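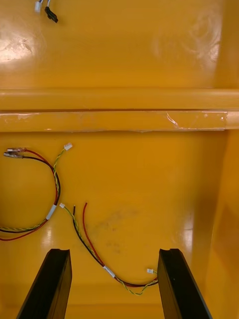 Yellow bin, wiring side. The tape under the ledge is mine.

I said in April that I would sort out the electronics shelf, and I have now done the first part of it, which is the yellow bins. This post is mainly a record of what went where, so that I can find it again in the winter when I have forgotten.

The bins are from Nondlow. I bought 4 of them when I moved to the house in Skirkthorpe and they have been on the bottom shelf ever since, filling up. They are shiny inside, so dust and old tape show up badly, but small parts show up well too. A black screw in a grey box is lost for good. A black screw in a yellow bin can be found in a few seconds.

The clear tape used to hold a label. I put it on in a hurry, it creased, and I have decided to leave it where it is until I have settled on what the bin is for. Writing labels too early was the mistake last time. I had one marked "mains" that had no mains parts in it, and one marked "misc", and everything went in misc.

Wiring first. Most of what I keep is made-up looms with the connectors already on, bought as a job lot from Flelico when they cleared their stockroom. The lot was listed as 613 pieces. I have never checked the number and don't intend to. What matters is that they had all been thrown in one sack, and wires with plugs on the end catch on each other worse than plain wire does.

This is how I dealt with them:

Shake out a handful at a time on to the table. Don't tip the whole sack.

Find both ends of one loom before pulling anything. If you pull from the middle you tighten everything else.

Coil it loosely round your hand. A tight coil puts a kink beside the plug and that is where the wire breaks later.

Lay it flat in the bin. I tried standing them up on edge in rows and they fell over.

Red and black pairs are the ones I use most, for power leads, so those are kept near the front. Some of the looms have a twisted yellow and green pair along with the red and black. I thought about cutting these off and keeping them separately, then left them alone. Once a loom is cut up it can't be put back, and I have plenty of single wire on reels.

I did wonder about cable ties. Zaki sell the reusable sort in bags of 300 and I had one open in the drawer. I used them on the longest looms only. For the short ones it takes longer to do up the tie than to coil the wire, and I would be undoing them again within a month.

The other job was the boards. I had these in a carrier bag on top of the wardrobe, wrapped in newspaper, which was a poor way to keep them. They are an awkward size and not a sensible shape. The outline goes in and out all the way round, with a big round hole in the middle, so they won't stack square and they won't stand in a rack. I tried a letter rack, a toast rack and a row of slots cut in cardboard. The cardboard was the best of the three but it still let them lean on their tall parts.

In the end they have gone flat in a bin, a few to each, with the parts side up. The big silver cylinders stand too proud of the board for anything to sit on top. It is not an efficient use of space. I measured the shelf at 700 mm wide and it is now full from one end to the other.

The green screw terminals need watching. If one has come away from its board, keep it in the same bin, because otherwise you end up with a jar of terminals and no idea which came from what. The stickers with the blue printing I have left on. I don't know what all of it refers to but it costs nothing to keep.

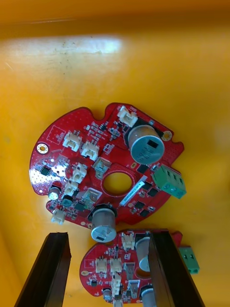 Still to do

The reels of solder and single wire need a shelf of their own, probably the one over the door.

The drawer of plugs and adaptors has not been touched. Anything with a cracked case is going to the tip.

New labels for the bins, on card this time, held with string so they can be changed.

I also need to wash out the last Nondlow bin, which had paint tins in it, and find out whether the lid from the old one fits.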